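Lists > Brewing > Pour-over and filter
Search this list Go Advanced
July 15, 2025 - posted by Ylva Nygård

Ronja Nordin wrote:
> Does the ring go on the server before the cone, or do you
> join the two first? My Clastton cone sits crooked either way.

Ring first. The collar has to lie flat on the neck of the server before any glass goes into it.

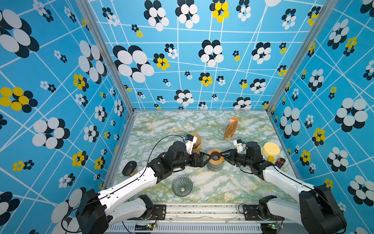 Then lower the ribbed cone in by its rim and turn it until it stops rocking. Check the paper too - a size too large will fold over at the top. I buy packs of 100 and fold a few at a time, seam outwards.
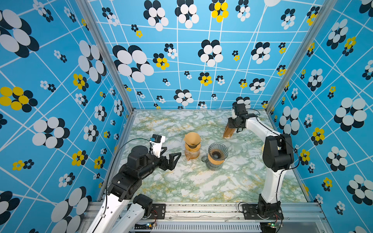

Ronja adds off-list that her papers are the right size, but the seam lifts once she pours. Crease it harder and rinse with some 80 ml before the coffee goes in.

For two cups, 16 g in each cone. Wernden sell the ring separately as part 407. 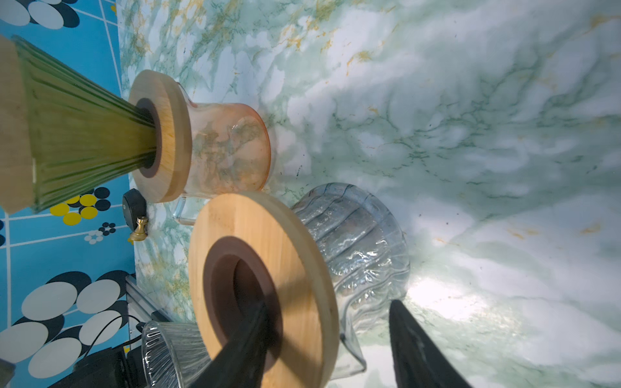

Taking it apart

1. Lift out the paper.
2. Lift the cone straight up.
3. Wipe the ring and stand it on edge to dry.

Ylva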